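Workshop notebook, Ronham site
Bench 2, Saturday, morning entry
Entered by: Mingxuan Qin

Purpose of this entry: to record how the block clearing task is now staffed and what the bench attendants have raised since the change. Figures for the Ristska report are kept separately.

Until June the clearing and resetting of the bench was done by hand, in turns of 30 minutes. The two arms now do the picking. The attendant sets out the blocks, places the bin, starts the run and remains at the bench until it ends. The job title has not been changed. Prorau has been asked whether it should be.

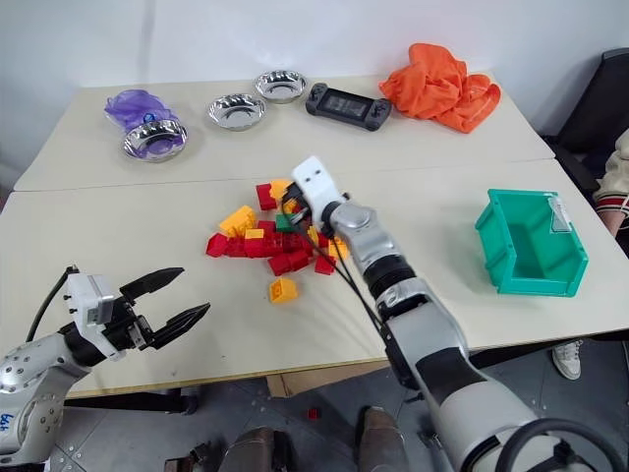

The main point raised by the attendants is attention. Sorting by hand left the mind free and people talked while they worked. Watching does not allow this to the same degree, and two of the attendants find it more tiring at the end of a shift. I have recorded this as a finding and have asked that turns stay at 30 minutes until it has been discussed with Cao.

The second point concerns intervention. The written procedure says that the attendant stops the arms before reaching onto the table, for any reason. It does not say who decides that a run should be abandoned. In practice the attendant decides, and the log should say so. Draft wording is in the folder.

Blocks on the floor: leave them until the run is over, then return them to the set before the next one. This was agreed verbally last week and is entered here so that the later shift has it in writing.
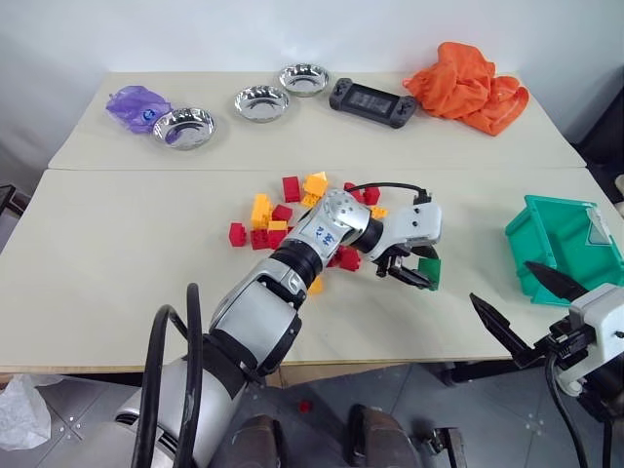 Training. The session for new attendants covers the stop control, the layout sheet and the log. It should also cover how to write a useful remark. "Run bad" does not help the person who reads it on the following shift. Run 631 is a good model - short, with the moment of the stop noted and the attendant's own view of the cause.

Hours have not been reduced. The time released from hand sorting has gone to setup and log entries, and the log entries take longer than was planned for.

Open items:
Cao to answer on turn length.
Wording on abandoned runs, for signature.
Layout sheet to be reprinted, current copy is hard to read.
Review remarks again at run 200 of the next series.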